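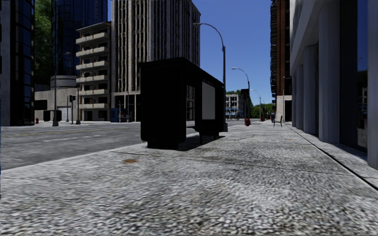 *Marquesina negra y acera ancha, con el cielo despejado.*

La Wolatport es la mochila que llevo yo a diario, y por eso me enrollo tanto con ella (perdón de antemano). La coso en el taller de Cluris con lona encerada y cremalleras de las gordas, de esas que puedes abrir con guantes. Caben 14 litros, o sea: portátil, fiambrera, una chaqueta fina y el libro que llevas semanas paseando sin leer.

Vacía pesa 1,095 kg. Ya sé que las hay más ligeras, ¡me lo escribís mucho! El peso se va casi todo en la espalda acolchada y en la base doble, y ahí no pienso recortar. Mi primer modelo, la Orbán, tenía la base sencilla y en cuanto la dejabas de pie se caía de lado.

Los tirantes los rediseñé con Cadi Morris, que va andando a todas partes y me devolvió el prototipo lleno de notas en cinta de carrocero. Ahora son más anchos en el hombro y la hebilla queda por debajo de la axila, así que no roza al ir ligera de ropa.

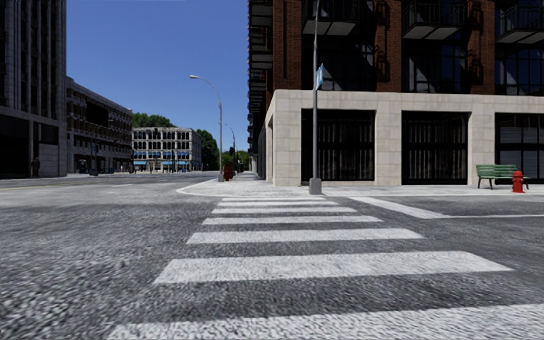 ## Bolsillos y medidas

- Tres bolsillos: uno delantero, uno lateral para botella y otro pegado a la espalda, para el abono y las llaves
- Funda para portátil de hasta 14 pulgadas
- Asa superior forrada (la hebra es Orkard, muy resistente)
- Colores: verde botella, mostaza y negro

## Cuidados

Trapo húmedo y a secar a la sombra. Nada de lavadora, que se va la cera y luego me llegan mochilas tristísimas. Si con el tiempo la ves mate, dale un poco de cera en pastilla y un golpe de secador.

## Plazos y arreglos

Cada una se hace por encargo y tardo 8 días laborables. La próxima tanda en mostaza sale en septiembre, cuando Surachet Intarasuk termine de teñir la lona. Las costuras te las arreglo gratis siempre; las cremalleras, los tres primeros años. Escríbeme antes de mandarla y te digo cómo embalarla.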